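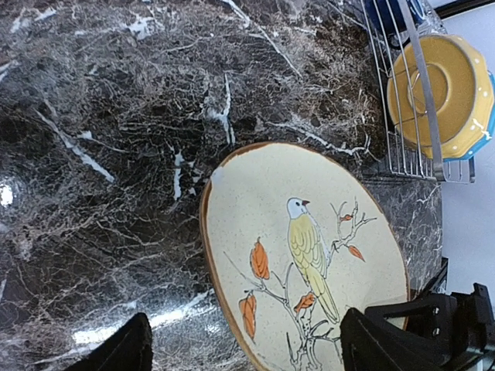

Slide 1. Bird plate, dark marble, dish rack behind. Wrist camera view.

Leave the slide up while people sit down. Don't introduce the plate.

Opening. Thank Pramila Rajput for the slot. Say straight away that I read home-robot safety documents for a living and that I believe a fair bit less of them than I used to. Title of the talk is "Who Checked the Checklist?"

Ask the room: would you sign off on this setup? Wait. Someone always says yes.

Slide 2. The rule everyone quotes. "The work surface shall be suitable for the task." It's in the Zondero house rules, it's in the Privevstead pilot guide, and I could find it in every draft Ashok Joshi sent me. Ask what suitable means. On the slide we just had, the counter is glossy enough to throw back a long band of light between the two fingers. Veins running all over it. Is that suitable? The document can't tell you. An inspector ticks the box and moves on. My view: a rule you can't fail isn't a rule.

(If Hemant Ahuja is in the room he will object here. Let him. His point is that homes vary and you can't ban shiny counters. Agreed. But then write down what was tested and on what. One line per surface would do.)

Slide 3. The big number. 1000 grasps without a drop. Read it out slowly. Then the questions, one at a time:
Same plate each time?
Plastic or ceramic?
Who put it back between tries?
Were the lights changed?
In the report I was given, the answer to all four is "not recorded." I'm not accusing anyone of cheating. I'm saying 1000 of something I can't describe tells me very little.

Slide 4. Force limits. Oana Ilie's team at Uniyal went through 59 written procedures for handling dishes. Seven gave a grip force limit and also said how to check it. Pause. The rest gave a limit and no check, or no limit at all. Several said "gentle." Gentle is how you talk to a toddler about a cat.

Go back to slide 1 for a moment. Right-hand pad is on the plate, lower right, over part of the painting. Ask what the limit should be at that spot, and whether it's the same at the rim. I don't know. I'd like the procedure to know.

Slide 5. Clearances. Most guides give one distance to "nearby objects" and leave it there. A wire rack with a bowl standing in it is a nearby object. So is a wall. So is the drop at the end of the counter, and I have yet to see a checklist that lists the counter's edge as an object. Pankaj Bajpai has a draft clause on this. Mention it, say it's better than what we have, say it still leaves the distance up to the installer.

Slide 6. What I'd ask for. Keep this short, they'll want to argue.
Every "shall" comes with a test a stranger could run.
Surfaces, lighting and objects get written down for each trial.
Drops and near misses go in the same table as the successes.
The person who signs is somebody other than the person who tuned the gripper.

Expect "this will slow us down." Yes, it will. Ullholm tried the last one in June and complained for the whole month. They kept it, though I'd want to see another year before calling that proof of anything.

Questions. If asked whether I'd have one of these in my own kitchen: not with my good plates. If asked about certification marks, don't get drawn in, we only have until 4:30. Point them to Pramila for the reading list and leave slide 6 up.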